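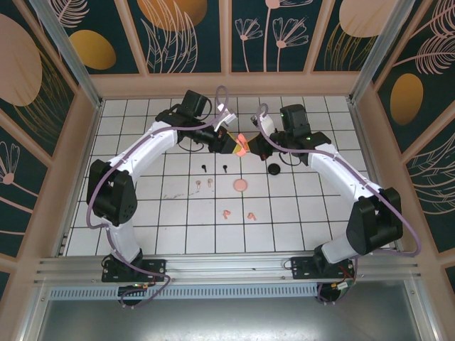 Bench tips: comparing gripper fingers on a two-arm setup

These are notes for people who already have a pair of small arms running on a shared rail and want to know if a different set of fingers is worth fitting. The test parts are wireless earbuds and their charging cases. They are cheap, slippery and awkward to hold, and most workshops have a few spare sets in a drawer.

Fix the task before changing the hardware
Write the task down in one sentence and tape it to the bench. Ours reads: one arm holds the case, the other places an earbud in it. Every finger, camera and controller setting gets judged on that sentence and nothing else. If the task drifts during the week, throw out the early results.

Run the same starting layouts for each finger set. Dae-han Won prints 19 layouts on index cards and shuffles them once. The shuffled order is then kept for the whole comparison. Shuffling again for each set makes the results hard to line up later.

Use the tile grid
Square tiles with dark grout give you a free coordinate grid. Name the columns with letters and the rows with numbers and use those names on the cards. Two cautions:
Small round parts can settle in a grout line and then sit at a slight tilt. Mark those runs.
Glossy tile reflects overhead lamps. Set exposure by hand on every camera and leave it alone.

Finger pads
Hard printed fingers are easy to wipe clean and they repeat well, but on a glossy shell they need more closing force than you would expect. Soft pads need less force and wear out faster. We tried the Desham pads and a plain set cut from kitchen shelf liner. The shelf liner held the cases as well as the Desham pads did for the first day, then started to creep under load. Replace it daily or don't use it.

Wipe fingers and parts with a dry microfiber cloth between sets. Alcohol is fine on the hard fingers. It made our shelf liner tacky, and the parts then stuck on release, so those runs had to be repeated.
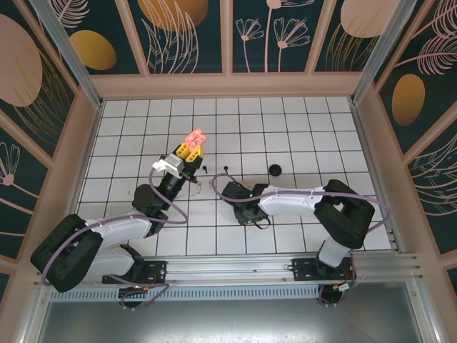
Yellow two-fingered gripper on the left arm, black gripper on the right.

Mixing finger sets
Fitting a different set on each arm saves time if you only want a quick look. It is a poor way to get numbers. The arms are never equal: one has more wear in the wrist, the other has a stiffer cable. If you do mix, swap the sets left to right at the halfway point and run all the cards again.

Check the closed position after each swap. Close the fingers on a feeler gauge or a folded sheet of paper, read the position, and enter it as the new zero. Skipping this step cost us 115 runs in December. The fingers were stopping short and every weak grip was blamed on the pads.

Cable slack
Leave a loop at the wrist large enough for full rotation in both directions, then clip the cable further back along the link. Too little slack pulls the wrist off target near the end of its travel. Too much can drop into the camera view. Move each arm by hand to its farthest reach with the power off before settling on clip positions. Reusable hook-and-loop ties are better than zip ties while you are still making changes.

Wrist camera or fixed camera
Use both if the controller can take the load. The fixed camera is good for finding parts on the tiles and for working out what went wrong afterward. The wrist camera is better for the last inch, where the fixed view is often blocked by the arm itself. 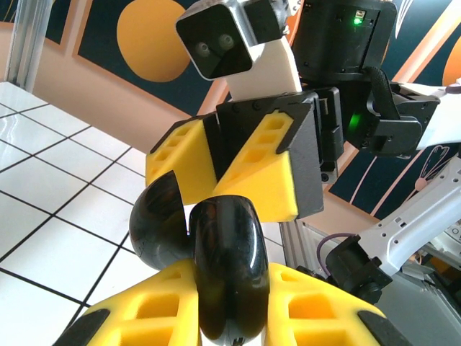
Dark glossy parts are the hardest case for a wrist camera. Highlights move as the wrist turns, and edge detection tends to follow the highlight. Three things reduced the problem on our bench. A sheet of baking parchment over the lamp softened the light. Dropping the exposure until the white tile stopped clipping brought back some of the edges. Slowing the final approach gave the controller more frames to work with. Polarizing film helped too, but it had to be realigned whenever the lamp was moved.

When two parts touch, treat them as one part until they have been separated. Trying to pick from a touching pair gave more drops than any other starting layout.

Controllers
We ran the Fivex and the Choo with the same arms and the same cards. The Fivex has the finer force setting and the worse menu. The Choo holds position well, but its log stamps drift against the camera clock, and Da-eun Baek had to line up each log by hand. If you plan to compare video with force readings, tap a finger on the tile at the start of every run. The spike in the force trace and the contact on video give you a common mark.

Save settings under a new name after each change. The Fastum script that came with our bench overwrites the last file without asking. Edit the save line before first use.

Keeping the tally
Score each run as placed, placed with a nudge, dropped, or no grip. A five-level scale was tried and Jae-in Ham and Aidan Foley could not agree on the middle levels. With four plain categories they differed on 2 runs out of the full 1345.

Record drops by where they happened: at pickup, in transfer, or at release. A finger set that fails at release usually has a pad problem. One that fails at pickup is more often a camera or zero problem, and new pads won't fix it.

Storage
Keep each finger set in its own zip bag with its screws and a slip giving the closed position reading. Screws from different sets look alike and are not always the same length. A screw that is too long will bottom out before the finger is tight.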